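4.2 What ends up on the counter

I'll admit I came into this part of the study thinking the counter would be the boring bit. Cupboards have doors and pantries have shelves, so surely that's where the interesting sorting goes on? But once I'd gone through the 120 kitchens in the Nutley and Vedley samples, the counter was the part I kept coming back to. It's where people put things they haven't decided about yet, and it's also where they put their favourites, and the two get muddled together all the time.

I borrowed the zone labels from the Rultaritz survey (back row, working strip, ends) and changed only one of them. Rultaritz treats anything standing on top of something else as clutter. I've called it the upper storey instead, as plenty of people stack on purpose and were a bit offended when I suggested otherwise. Figure 3 shows the sort of layout I mean, with a small wooden organiser towards the back, two little cans standing on top of it, and a row of containers lined up against the backsplash.
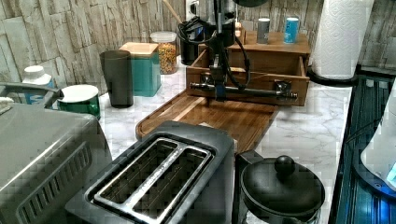
Why do small drawers on a counter so often stay empty while their tops fill up? Opening a drawer takes a free hand and a bit of clear space in front, and in a working kitchen you're usually short of both, so things get put down on the nearest flat surface.

That matches what people told me in the interviews. One Vedley household had bought a drawer unit for tea bags and then kept the tea bags in their box, on the unit, for most of a year. They liked the unit very much! They just never had the board out of the way for long enough to pull the drawer open.

The board really does matter here. A long cutting board left out full time takes over the working strip, and everything else gets pushed to the back row or the ends. Paper towels nearly always go to an end – either end, I found no favourite side – and dry goods go to the back. Cereal is the odd one out. In the Harju pilot it was kept in cupboards, but in my own sample it had often moved into a jar and come out on show, and people talked about the colours as much as the convenience.

I should say that the counters were recorded on a Sunday wherever possible, so the weekday breakfast mess is probably under-represented. Section 4.3 looks at mugs.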